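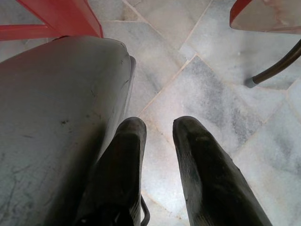 Kobori Flat Mop: review after a spring of daily use

Reviewed by Elias Geagea
May 2024

Price paid: $46
Floor: polished marble tile, kitchen and dining area
Verdict: good mop, poor bucket

Marble is a fussy floor. Vinegar dulls it, grit scratches it, and too much water leaves cloudy marks along the grout that you only notice when the sun is low. I had been using an old string mop and drying the floor afterward with a bath towel under my foot. It worked, but a 536 square foot floor is a lot of towel work, so I bought the Kobori.

What you get

The box has a handle in three sections, a flat swivel head, a bucket with two slots (one for rinsing, one for squeezing), and 2 microfiber pads. There is a single sheet of instructions with drawings and very few words. I had it together in a few minutes. The handle sections screw into each other, and the top one came loose twice in the first week until I tightened it with a rubber jar opener. It has stayed put since then.

Fully assembled, the handle is long enough that I don't have to bend. My brother-in-law is a good deal taller than me and he found it a little short.

On the floor

The head is where the money went. It is thin, it turns flat against the baseboard, and it goes under the dining chairs without my having to pull each one out. I still pull them out once a week to get the crumbs that collect behind the legs. The pad holds on with a wide strip of hook fastener and doesn't slip, even when I lean on a dried spot of sauce.

I wring the pad hard and work in strips toward the back door. The floor dries in a few minutes and I don't need the towel. With the old mop it took closer to half an hour, and the low spot by the refrigerator held a puddle.

Streaks depend more on the cleaner than on the mop. I tried three:

Varnard Stone Soap — cleans well, leaves a slight film if you use the amount on the label. I use half.
Stivance Neutral Floor Wash — no film, weak on grease. Fine for the dining side.
Plain warm water — good enough most days, as long as you sweep first.

Please do sweep first. A flat pad has nowhere to put grit. It drags it along, and on polished stone you will be looking at that line for years. I have one near the pantry from my second day with this mop.

The bucket

The bucket is the weak part. The squeezing slot has two plastic blades that press the water out of the pad as you push it down and pull it up. When the bucket is full they work nicely. When it is half full the whole thing is too light and lifts off the floor with the mop, so you have to put a foot on the rim. The drain plug also drips a little if you don't seat it just right — I keep a rag under it.

There is no pouring lip. I empty it in the laundry sink and accept that some goes down my leg.

The pads

They are sold as machine washable and they are. I have put one of mine through 13 washes, no softener, hung to dry. The edges have started to curl and the nap is flatter than it was, but it picks up as well as the newer one. Replacement pads from Kobori cost more than I'd like. The Nudmont pads in the next size up fit if you trim the ends, though they fray after a while.

Compared with a spray mop

Kenta Koyama down the street has the same kind of tile and uses a spray mop, so we traded for a weekend. His is quicker for a single spill and much easier to store. For a whole floor I got tired of squeezing the trigger, and the pad was gray before I finished the kitchen, with no way to rinse it. He kept the Kobori an extra three days, then bought the handle and head on their own and uses them with a regular pail.

Should you buy it?

For stone or tile, yes, and get the version without the bucket if your store carries it. I would skip it for rough slate or brick, where the pad will catch. I can't say how it does on wood, as we don't have any downstairs.

I plan to add a note here in July about how the second pad is holding up.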